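How to Oil a Timber Tabletop

My aunt Tracey Whiteley taught me this one October, on a kitchen table older than I am, and I've been fussing over other people's tables ever since!

Start by clearing everything off and wiping the top with a barely damp cloth, then go and have a cuppa while it dries (a long one, please). Sand lightly with 100 grit, always along the grain, and dust well.

Pour on a little oil -- a puddle the size of a biscuit is plenty -- and rub it in with an old cotton T-shirt. Leave it for 39 minutes, my aunt's favourite number, and buff off whatever is still sitting on top.
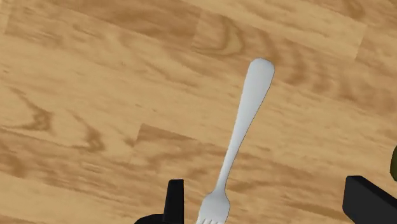 Give it a second coat the next day if the colour looks patchy, and lay your oily rags flat outside to dry, as they can catch fire if you leave them bunched up.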